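Tuvodach Poltari Light Shell: Fabric, Closures and Packing

Filed under: Outerwear, three-season

The Poltari is the longer of the two light shells Tuvodach sells, cut to cover the hips and the top of the thigh. Polley, the outdoor shop where I bought mine, lists it as a travel and commuting jacket and makes no claim for it as mountain gear. I agree with that classification. It was bought in March at full price and has been worn since then on a daily walk to the train, on a bicycle, and on one coastal trip where it was used every day.

Fit and cut

I take a medium in most brands and the medium is correct here. The shoulders are neutral and allow a thin fleece underneath. A thick fleece fits but binds at the upper arm when reaching forward to handlebars. Sleeve length is generous. The body length is the main thing to check before ordering, because a shorter wearer will find the hem interferes with pedaling unless the zipper is opened from the bottom, and the zipper on my jacket is one-way.

Shell fabric

The face fabric is thin and has a slight crinkle that does not iron out. I tried once, on the lowest setting with a cotton cloth between, and gained nothing. The crinkle has a practical benefit: a jacket that has spent a day in a bag looks much the same as one that has been on a hanger. The color is light gray at the top and darkens toward the hem, where it is close to black. Road dirt therefore shows least where most of it lands. The collar is the weak point for staining, and sunscreen is the worst offender.
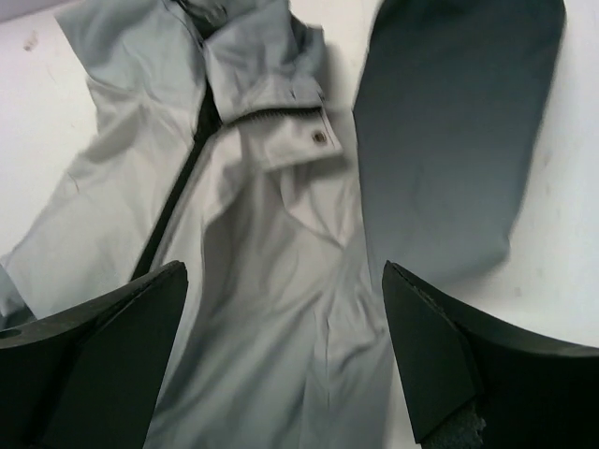
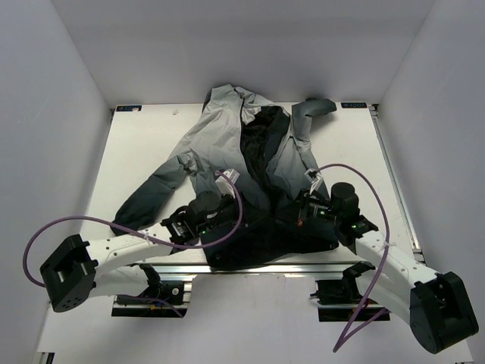
Light gray upper body, dark zipper.

Wind resistance is good for the thickness. Water resistance is moderate. In steady light rain the shoulders held for the length of my walk, which takes half an hour, and then began to darken. In heavy rain they darkened much sooner. The lining is black and slides easily over a shirt, but it feels clammy against bare forearms in warm weather.

Closures

The main zipper runs cleanly and has not caught the fabric on either side. It is stiff for the first few inches above the hem and free above that. A little zipper wax corrected the stiffness for several weeks and then had to be reapplied.

There is a metal snap at the collar. It needs firm pressure to close and a deliberate pull to open, and it is difficult in gloves. I would rather have this than a snap that releases on its own. Check the fabric behind the snap every few months, as a thin shell tends to pull at that point before it fails anywhere else. Mine shows no distortion so far.

Folding and packing

The length makes the usual stuff-and-go method unsatisfactory. The fabric traps air and the lining shifts against the shell, so the bundle grows again as soon as the hand is removed. The following works better.

Lay the jacket on a table front side up and close the zipper. Pull the lining flat from inside the hem first, or it will bunch in the chest. Fold each sleeve across the body at the shoulder seam. Bring the sides in to meet at the zipper, then fold in half lengthwise. Roll from the hem toward the collar so the air leaves through the neck. A wide rubber band holds the roll.

Done this way it fits beside a 2-liter bottle in a day pack. A bed will do in place of a table, but the roll comes out looser.

Care

Cool wash, zipper closed, snap open, no fabric softener. I hang it to dry overnight with the front open. The lining takes noticeably longer than the shell, and the sleeves longest of all. After 3 washes there was no visible change in the color, and the water resistance had dropped slightly. A wash-in treatment restored most of it.

Compared with the Ásgeirsdóttir short shell

I owned the Ásgeirsdóttir before this. It is shorter, noisier and better in rain, and it has a two-way zipper. It is also stiffer to pack and looked shabby at the elbows within a year. For cycling I would still choose it. For walking, trains and general travel the Poltari is the more comfortable jacket, and the extra length keeps a seated person's lap dry in a way the short shell cannot.

Rating: 3 out of 5 for rain, 4 for wind, 4 for packing once the lining is dealt with. A two-way zipper would raise the overall score by a full point.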